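Section 4: Comparing grippers at the yellow enclosure

Before you start

You should have finished Section 3 by now, which means the arm is bolted down, the wrist camera talks to the controller, and somebody has found the second Allen key. If the camera view is upside down, go back to step 3.6. Everyone thinks they can live with it. They last until lunch.

The purpose of this section is to choose between the three sets of fingers in the kit: the Aleo (narrow, stiff), the Boyer (wide, soft-faced) and the Brutau (somewhere in the middle, and proud of it). You will run the same approach with each set and write down what happens. The kit does not pick a winner for you. We did ask it to.

Allow a full morning. The finger changes are quick. The arguing is what takes the time.

You will need:
The arm, set up and homed
All three finger sets in their labelled bags
The yellow enclosure with the round red board
The results sheet (last page, copy it first)
A torch
A pencil, because the pens walk off

Caution: Unplug the enclosure supply before anything goes inside it, fingers included, yours or the arm's. The board carries two large capacitors. Wait 30 seconds after unplugging and check with a meter before you touch anything.

4.1 Fitting the fingers

1. Send the arm to its park position and press the stop button. Both, in that order.
2. Undo the two screws on each finger. Put them in the lid of the kit box. They are 25 mm long and will roll to the exact middle of the underside of the bench if given the choice.
3. Slide the new fingers on with the flat faces towards each other. The Boyer set will go on backwards without complaint and then refuse to close.
4. Tighten until snug. The mounts are aluminium and will not forgive you.
5. Release the stop button, run OPEN, then CLOSE, then OPEN. Listen for clicking. A click on the first close is the fingers seating. A click on every close is a loose screw.
6. Enter the finger code on the controller. If you skip this, the controller will assume the previous set is still fitted and will behave with great confidence.

Note: Chipped tips do not rule a set out of the comparison, but write them on the sheet. A squared-off tip in good order and a ragged one give different results on small connectors, and you will want to know later which you had.

4.2 Setting the approach

7. Load the program ENCLOSURE_LOOK. It moves only the wrist and stops short of the board.
8. Run it at speed 25. The controller will offer you more. Decline.
9. When the arm stops, check the live view. You want the board between the two fingers, with the green terminal block on its near side and enough of the enclosure in view to judge where the walls are.
10. Look hardest at the right-hand side. The inner wall angles in there, and on the screen a finger overlapping the wall looks much the same as a finger about to meet it.
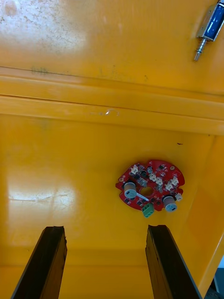
Fig. 4-1. Wrist camera view, fingers open, board between and beyond the tips. Solenoid lock at top right.

11. If the fingers hide part of the board, raise the wrist in small steps until they don't. Save the new position under your own initials. Positions saved as "new", "new2" and "newGOOD" are deleted every Wednesday.
12. Check for glare. Glossy yellow paint throws the light straight back, and a washed-out patch on the back surface upsets the board finder. Move the lamp before you touch the exposure setting. The exposure setting is a deep hole with no ladder.

Note: The scuffed paint above the ledge does no harm. The board finder looks for red. Please don't polish it; Marin Tomić at our Nundville workshop spent most of March matching settings to that paint and would like it left alone.

4.3 Running the comparison

13. Load ENCLOSURE_REACH. The arm will lower the open fingers towards the board, pause, and ask for a yes.
14. Before you say yes, check the gap on both sides with the torch. The camera sits at the wrist and is a poor judge of its own elbows.
15. Say yes. The fingers close on the chosen connector at low force, hold, and let go. Nothing is pulled in this test.
16. Mark the sheet: G for a good grip, S for a slip, T if a finger touched anything it wasn't sent to. Be strict about T. A light brush against a capacitor is a T, however gracefully done.
17. Repeat for all six white connectors. Leave the pair near the top right of the centre hole until last. They sit side by side and are where wide fingers go to be humbled.
18. Change the fingers and go back to step 1.

Caution: Keep the fingers away from the solenoid lock and its spring-loaded plunger. If the arm stops with error 43, it has met something solid. Press stop, back it out by hand in FREE mode, and inspect the tips before carrying on.

4.4 Reading the results

19. Count the T marks first. A set that grips beautifully and hits things on the way in is not the set you want.
20. If two sets tie, compare the slips on the crowded connectors only. Any set can manage the easy ones.
21. Export the log. It holds up to 192 attempts and then quietly writes over the oldest, so export before the second person has a go.

Keep the sheet with the kit. Section 5 asks for the finger code you settled on and will not let you past the first screen without it.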